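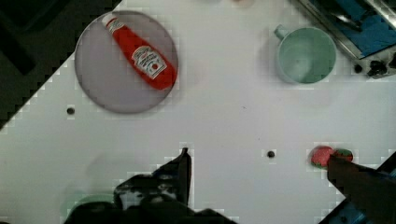 How often does the table and tableware check have to be done?

Once a month, and again whenever the table has been moved, re-fitted or taken out of use for more than a fortnight. A monthly check takes 10 minutes with the kit to hand.

TABLE AND TABLEWARE CHECK
Halvorsen building, ground floor room
Issue 6. Return for February

Results are entered as OK, ACTION or N/A. An ACTION entry must have a comment. Where an item was put right during the check, enter OK and say so in the comment. Items are worked in order, dry checks before anything is wiped.

Kit: torch, steel rule, clean white cloth, blunt plastic scraper, Irora neutral cleaner, Hakelis hole plugs (spares), this form.

SECTION A – THE TABLE

1. Table stands level and does not rock under hand pressure at each corner.
Result: OK
Comment: Slight movement at the corner nearest the door. Foot turned down and locked during the check.

2. Edges free of splits, lifting and sharp points.
Result: OK
Comment: Run the cloth along the full edge and look for pulled threads. None found.

3. White surface free of cracks and deep scratches.
Result: OK
Comment: Light scratching only, mostly towards the middle. Cloth does not catch. No change from the last return.

4. Round holes in the table surface clean and free of food residue.
Result: ACTION
Comment: Crumbs found in the hole on the left, and a sticky residue inside the rim of another. Cleared with the scraper and wiped, but the residue has hardened and needs a second go with warm water. The holes are the part of this table most often missed. Wiping across the top pushes debris into them.

5. Holes not in use fitted with a plug flush to the surface.
Result: ACTION
Comment: Open at the time of check. Plugs to be fitted if the holes are not needed. A plug standing proud is worse than an open hole, because a mug base set down half on it will tip. If the Hakelis plug does not seat flush by thumb, leave it out and report the hole.

6. Fixed fittings at the edge of the table secure, no loose screws, no bare sharp metal.
Result: OK
Comment: Tried by hand. The small black fitting was included this time; the last return left it off the list. Next issue of this form should name it.

7. Clear margin of 200 mm kept between tableware and any table edge.
Result: OK
Comment: Measured with the rule on the two long sides. On the short sides judged by eye, which is acceptable for a monthly check and not for a re-fit check.

SECTION B – PLATE AND MUG

8. Plate rim free of chips. Check by touch as well as by eye.
Result: OK
Comment: The rim is a little darker than the rest of the plate and a small chip could pass for a colour change. Fingertip round the full rim, both faces.

9. Plate sits flat, no spin or rock.
Result: OK
Comment: None.

10. Plate carries only food. Bottles, cutlery in storage and packaging to be kept off it.
Result: ACTION
Comment: Ketchup bottle found lying across the plate, neck towards one side. The outside of a bottle is handled far more than it is washed, and a bottle on its side on a round plate can roll. Plate to be washed before use. This item was also ACTION on the last return. Suggest the users of the room are reminded and a fixed place for the bottle is marked out.

11. Mug rim and interior free of chips, cracks and staining.
Result: OK
Comment: Green mug, empty at the time of check. Torch used for the inside. The base of the interior looks a deeper green than the wall; wiped with white cloth, cloth came away clean, so taken as shade and not as staining.

12. Mug handle sound, no movement or hairline crack where it joins the body.
Result: OK
Comment: Checked under torch on both joints. Handle to be pointed inwards when the mug is set down near an edge.

13. Mug placed clear of holes.
Result: OK
Comment: Full base on flat surface.

SECTION C – CONDIMENTS AND FOOD

14. Bottle cap fully closed, thread and nozzle clean.
Result: OK
Comment: White cap closed. Dried sauce under the lip of the cap, wiped off during the check. If dried sauce stops the cap from closing, soak the cap – do not pick at it with a knife.

15. Label legible and attached. Date readable.
Result: OK
Comment: Read in the hand, with the torch. The label should never be read from a distance or from a picture, as small print does not survive either. Some checkers have entered OK on the strength of recognising the style of the label. What has to be read is the date.

16. Bottle stored upright.
Result: ACTION
Comment: See item 10. Stood upright at end of check.

17. Loose fruit on a plate or in a bowl, never directly on the table.
Result: ACTION
Comment: Strawberry with leaves on directly on the table surface, lower right as the table is approached. Soft fruit marks a white surface if left and draws insects in warm weather. If it is real fruit, discard. If it is a display or play item, wash with the tableware and store in the drawer. The form does not currently tell these apart and should.

18. No food or sauce residue on the table surface.
Result: OK
Comment: White cloth wiped in one straight pass, full length. Cloth clean except at the hole in item 4.

SECTION D – CLOSE SURFACE INSPECTION

This section covers pale glossy surfaces, which need a different method from the rest. Seen from standing height, a gloss surface under strip lighting will look clean when it is not. The checker should bring the eye down close and move the head slowly from side to side, so that the reflection of the light travels over the area being looked at. A true mark stays put. A reflection moves.

19. Surface checked at close range under reflected light.
Result: OK
Comment: Done with room lights on and blinds half down. Do not use the torch for this item. A single point of light leaves most of the surface unlit and gives a false pass. Where the reflection breaks up into a row of short bright strokes, look between them as well as along them.
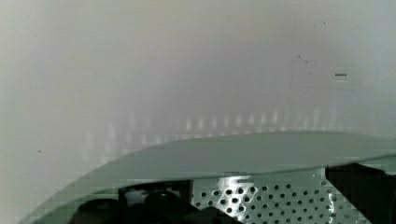 20. Small dark marks identified as loose, stuck or in the finish.
Result: ACTION
Comment: Three-stage test. First, a dry cloth with no pressure. Anything that lifts is loose dust or debris and needs no entry. Second, a cloth damped with Irora neutral cleaner, held on the mark for a slow count and then wiped once. Anything that lifts at this stage is stuck soil and should be entered with its position. Third, fingernail drawn across. If the mark can be felt it is damage to the finish and the item is ACTION whatever its size. On this check all specks went at the first stage. One short dark line did not go until the second, and left a faint dullness behind. Entered as ACTION so that the same spot is looked at next month.

Position of marks should be given from a fixed corner. "Near the middle" has been used on earlier returns and cannot be followed up.

21. Colour even, no yellowing.
Result: OK
Comment: A pale surface picks up warm and cool tints from whatever is near it, including coloured tableware and the sky through a window. Hold a sheet of plain white paper against the surface and compare the two. If the paper takes the same tint, there is no discolouration. Paper and surface matched at every point tried.

22. Cleaner residue absent.
Result: OK
Comment: Slight streaking after item 20, buffed out dry. Streaks usually mean too much product on the cloth. One spray per cloth is enough for the whole table.

SUMMARY OF ACTIONS

Item 4 – second clean of hole rims, warm water and scraper. Before next use.
Item 5 – plugs to be fitted where holes are not needed. Before next return.
Items 10 and 16 – bottle to be given a marked standing place; plate washed. Same day.
Item 17 – strawberry removed from surface. Done during check. Form wording to be changed.
Item 20 – position recorded on the sketch overleaf. Re-inspect next month.

GENERAL COMMENTS

Table is fit for use once items 4 and 10 are closed. Neither the plate nor the mug needs replacing.

The order of the sections works well apart from item 18, which would be better placed in Section A next to the holes. Checkers new to the form tend to wipe the table at item 3, by which time half of what Section C is looking for has gone. The instruction to keep everything dry until the dry checks are finished is in the opening paragraph and is easily missed. It should be repeated at item 3.

Stock: plugs adequate. Cleaner low – reorder from Budeo on the usual account. White cloths to be washed separately from the kitchen ones, as two came back with a blue tint and are no use for item 11.

Completed forms go in the folder by the door. Previous issue of the form to be destroyed; it still allows condiment bottles to be stored on their side.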